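Torano Home Forum > Bedrooms and Bedding > Duvet covers: do you iron them or not?

marlowe_k
Started by marlowe_k, 14 replies

Okay, settle something for me. My sister irons her duvet covers. All of them, both sides, with the steam cranked up. I pull mine out of the dryer, wrestle it on and go to bed. She stayed over in November and called my bed "a crime." I've got cream cotton on a double, and it comes out looking slept-in before I've even slept in it. Do people really iron these things??
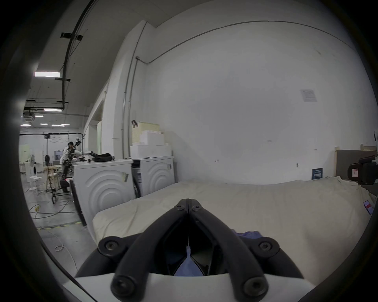

Off-white sheet, plus a bit of blue cloth.

pepperpot60
No. Life is short and a double cover is enormous. I shake it hard when it comes out of the washer, hang it over two doors and call it done. My mother ironed pillowcases and I do still do those, but only when somebody's coming.

hollisbeck
Gotta disagree with pepperpot. I iron mine and I love it! It takes me one episode of whatever I'm watching, and getting into a smooth bed is the best part of my week. Cotton percale needs it. Sateen you can skip. What's the thread count on yours, marlowe? If it's a crisp weave it's going to crumple no matter how long you stand there shaking it.

marlowe_k
Tag says 296, which seems like a weirdly exact number. It's a Hetora one I got on clearance. Feels kind of crisp, yeah.
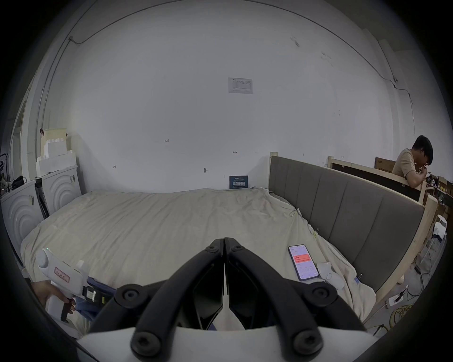
Anyway, I tried the two doors thing this morning and it did help some, but now the top edge has a line across it where it hung. And I only have so many doors! My sister says the line is worse than the wrinkles, so I'm not telling her.

pepperpot60
Fold it over the shower rod instead, no line. Or the line goes at the foot end where you won't see it. 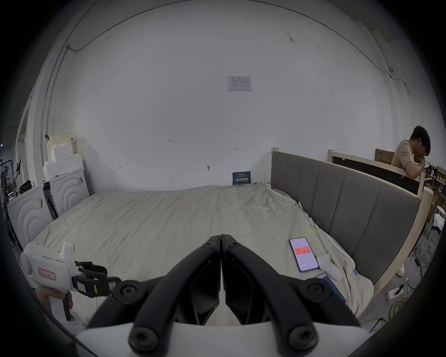 Leonidas Triantafyllou
Moderator, Bedrooms and Bedding

Moving this over from Laundry, carry on. My two cents while I'm in the thread: take it out of the dryer while it's still a little damp and put it straight on the bed, then smooth it with your hands and leave it alone for 60 minutes. I ran a guest house for years and that's how we did every room. We had an iron. It lived in a closet.

hollisbeck
Damp on the bed?? With the duvet inside it? Sorry, Leonidas, that's how you get a musty duvet. I wouldn't do it with down, ever.

Leonidas Triantafyllou
Moderator, Bedrooms and Bedding

A little damp, hollis. You shouldn't be able to wring anything out of it. We used synthetic fills, so fair point about down.

dspanos
Long-time lurker, Dionysis here. I do a mix of what you're all saying, and it's kept my wife happy (she's on team iron):

1. Wash it alone on 105 degrees. If you stuff it in with the towels it twists into a rope.

2. Stop the dryer halfway, untangle the whole thing, start it again.

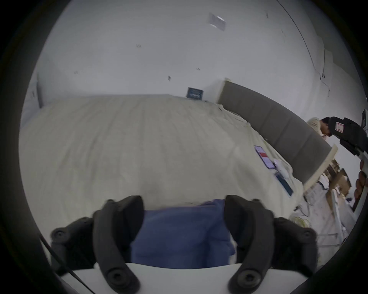 3. Iron only the top third, the part that folds back. The rest is going to get sat on by the dog.

hollisbeck
Top third only is cheating and I'm a little mad I didn't think of it.

marlowe_k
Trying the top third this weekend. Does it matter if I iron it before or after it goes on the duvet?

dspanos
Before! I did it after, once, and flattened the filling.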